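RORKLEY LOCAL HISTORY SOCIETY
Minutes of the October meeting

Held in the upstairs reading room, Saturday, 10:30 a.m.

Apologies were received and the minutes of the previous meeting were approved with one correction: under item 4, "mill race" should read "mill road."

1. Matters arising

The county archive has replied to our letter about the tannery ledgers. They hold the volumes up to 1915 and will let us copy pages at the usual rate. The later volumes are not with them. A member thought these went to the Van Beek family when the business was sold, and will write to them.

The lock on the map cabinet has been fixed.

2. The Sillero photographs

The main business was the collection of glass plates from the Sillero studio, which traded on Main Street until 1928. The studio building was pulled down and the plates were stored in an attic for most of the time since. The society now has 132 plates. Almost 2000 prints and loose negatives came with them and have not been sorted.

It was reported that the plates are in better order than the prints. Several are cracked and a few have lifting at the corners. Original paper sleeves with pencil notes will be kept, even when torn, and the notes copied onto the new sleeves before anything is moved.

There was a long discussion about numbering. One view was to follow the studio's own job numbers where they can be read. The other was to start fresh and record the old number in a separate column. The second was agreed by show of hands.

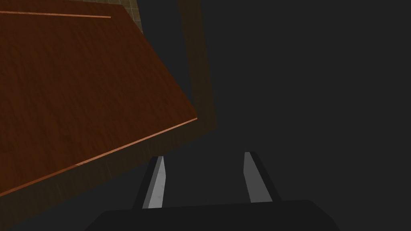 Can members take plates home to work on the captions?
Plates stay in the reading room. Members who want to work at home can have a set of scans, and the captions should come back on the standard sheet.

Scanning will begin with the street views, followed by the school groups and then the weddings. Gloves and the light box are in the lower cupboard. Please sign the book when using the light box – it was left on overnight twice in September.

3. Winter program

The talk on the canal warehouses is confirmed for the November meeting. The speaker needs a screen and a table near the outlet. January is still open. Suggestions were the streetcar line, the brickworks, and an evening of members' own family papers. The family papers evening had the most support and will go ahead if enough people bring something.

The visit to Londora has been put off until spring. The house there is closed for roof repairs and the deposit has been carried over.

4. Newsletter

Copy for the next issue is short. Pieces of a page or less are wanted, and pictures should be sent as separate files. The article on street names will run in two parts.
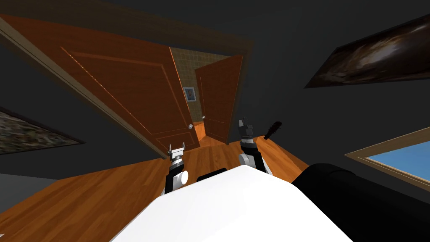
Doorway and wooden floor, dark walls on either side.

5. Any other business

A request came from the school for help with a project on shops in the town. Two members offered to go. They will take copies of the 1928 trade directory.

The spare key has not been returned. Whoever has it should put it in the mail slot.

Tea money stays the same.

The meeting closed at 12:15 p.m. Next meeting in November, same room, same time.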